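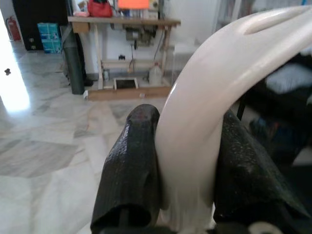

Soft black gripper fingers closed on a curved cream-coloured piece, with a workbench behind.

Budget for the fingers first

By Khrystyna Mykhailiuk
October 2, 2021

Every spring I am asked to look over equipment requests from small manufacturers and training workshops, and every spring the robot requests look the same. There is a line for the arm. It takes up most of the page. There is a line for "gripper and accessories", with a round number beside it, and the number is small. Then there is a total, and a signature block.

My view is that these requests are written upside down. The person writing should begin with the fingers, work back to the wrist, and come to the arm near the end. If that were the usual order, fewer arms would be sitting under dust covers in shops that could not afford to use them.

I do not say this as someone against robots. I ran purchasing at Pakness, which makes fittings and replacement parts for household appliances, and I signed for the first arm we bought. I would sign for it again. I would not sign for the same budget.

What we bought was sensible enough on paper. The arm came with a standard two-finger gripper with flat metal pads. We make a lot of moulded plastic, most of it glossy and very little of it flat. Handles, brackets, covers, spouts. A curved part with a shiny finish touches a flat pad along one thin line, and when the arm speeds up, the part swings around that line. If you squeeze harder to stop the swing, you mark the finish. A marked finish goes back in the grinder.

So we bought fingers. We bought rubber-faced ones first, then tapered ones in a softer compound with some texture to them, then a wider pair for the larger handles. By November of that first year we had spent more on what went on the end of the wrist than we had set aside for accessories over the life of the machine. None of it was wasted, exactly. It was just not in the plan, so each purchase had to be argued for separately, and each argument took two or three weeks while the arm stood still.

The arm itself gave us no trouble. Arms in this class are mature products, and the differences between them matter less than the brochures make out. Reach, payload and service coverage should be checked carefully and then left alone. I have sat through meetings where people compared repeatability figures to the second decimal place for a job that involved putting plastic handles in a bin.

The parts are where the differences lie. Put a handle with a deep curve and a slot moulded into it in front of a robot, and you have several questions to answer. Where can it be held so the fingers don't land on the slot? Will it be presented the same way up each time? Does it have to be let go cleanly, or can it be dropped? Can a finger get in beside it when it's lying against its neighbours? Each of those questions costs money, and none of them appears in a quote for an arm.

I would like to see buyers bring a box of their worst parts to the first meeting. The best ones are already in the vendor's demonstration video. When Tesfamariam, a packing outfit I have helped with planning since leaving Pakness, went looking for its first cell, I asked the floor lead to put together a crate of whatever the packers complained about. It came back with thin lids, a hooked hanger, a soft pouch and a bottle with a handle on one side only. Two of the vendors asked to be sent "more typical items". The third, Grileck, kept the crate for a week and returned it with a list of what could be picked, what could be picked slowly, and what should stay with people. The quote was the highest of the three. Tesfamariam bought it, and I thought that was right.

The price of that honesty can be worked into a budget. The price of finding out later can't be, because you don't know what it will be.

Then there is wear. A soft finger is a consumable. It picks up dust and loses its texture, and the tip rounds off or tears on a sharp edge of flash. At Pakness one pair lasted us 157 shifts and the next pair, on a part with a rougher parting line, didn't last half that. The wear should have its own line, yearly, the same as gloves and blades. I have seen requests where the only spare was the pair in the box. When it went, production waited on a courier.

I now tell people to take the cost of one full set of fingers and allow for six sets in the first year. Some of those will be replacements and some will be designs that didn't work. If you end up needing fewer, you'll have spares on the shelf. If your finance people object, ask them what a stopped cell costs for a day and let them do the arithmetic themselves.

The second thing missing from most requests is the room. People picture the robot in a clean bay with yellow lines on the floor, and some shops do have one. Plenty of others have a bench against the wall with bags on it, boxes beside the door, and a window that throws glare across a polished floor every morning. There is nothing wrong with working in a room like that. People have done good work in such rooms for a long time. But a camera at the wrist sees all of it, and a shiny part in bright side light is one of the harder things you can ask a camera to find. Blinds are cheap. So is a matte mat under the parts. A second light costs a bit more. I set aside $2,000 for that sort of thing in a small shop and have rarely had any left over.

I have heard the argument that the software will take care of this. Systems that learn from many recorded attempts are getting better at handling clutter and odd shapes, and I believe the people who tell me so. Pevemik has been offering such a package to smaller shops, and the pitch is that you can skip the fixtures and the lighting because the system will adapt. It may well. My answer is that learning does not put rubber on a finger. If the pad can't hold the curve, the system will learn that the curve can't be held. And somebody still has to stand there for the recording, with real parts and real fingers, wearing both out while they do. That is also a cost, and in my experience it is a cost in staff hours, taken from the people who are hardest to spare.

The other objection is more serious. Managers tell me that if they put all this in the request, it won't be approved. The arm alone is a big number for a small firm, and adding fingers, spares, lights, blinds and staff time makes it look reckless beside a competing request for, say, a new compressor. I understand this. I have trimmed requests myself to get them through. But the money gets spent anyway, in small purchase orders that no one adds up, or it doesn't get spent and the arm does one easy job for a few hours a week. A firm that can't afford the whole figure can't afford the arm, and it is better to know that at the planning stage. There are respectable alternatives. Rent for a season. Buy used and put the savings into tooling. Pick one part family with a long run ahead of it and leave the rest on the bench with the people who already handle it well.

Grant programs could help here and mostly do the opposite. The ones I have dealt with pay for capital equipment and exclude consumables and labour. That pushes applicants toward a bigger arm than they need and no fingers to go with it. If a program wants to see small shops using robots a couple of years on, it should let them claim the tooling – all of it, including the sets that didn't work out.

As for the form, mine now runs in this order. Parts, with samples attached. Fingers, with spares and a yearly figure. Lighting and floor. Staff time for setup and for keeping it going. Then the gripper body, then the arm, then installation. The total is at the bottom where it always was. People who fill it in complain that it takes two days, and that they have to go and handle the parts themselves before they can finish the first page.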